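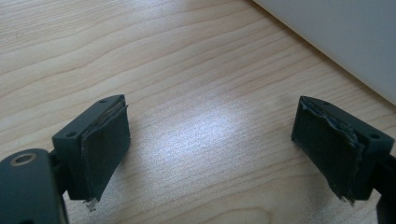 Oil is the finish Eilif Aasen would leave off a kitchen table altogether, and he has told customers as much for years. It looks its best on the day it is delivered, he argues, and after that the owner has taken on a job.

The trade is divided on this. A penetrating oil cures inside the surface fibres and leaves almost no film, so a scratch can be sanded and re-oiled on the spot. Lacquer sits on top. It resists wine, vinegar and hot fat far better, but once the film is broken water creeps beneath it and the patch turns grey. Repair then means stripping the whole top.

At the Gastcombe workshop, Jonalyn Maglaya tests both on offcuts of ash and beech. Each panel is sanded to 180 grit, given 3 coats and left for 33 days before anything is spilled on it. Many makers stop at a week, which in her view is too early for oil. The surface feels dry long before the cure is complete, and early stains are often blamed on the product.

Hardwax oil is the usual compromise. Maglaya applies it very thinly and wipes off the excess within 90 seconds – any longer and the wax drags. Second coats go on at right angles to the first.

Heat remains the weak point. A dish straight from an oven at 175 degrees will mark every finish she has tried, lacquer included.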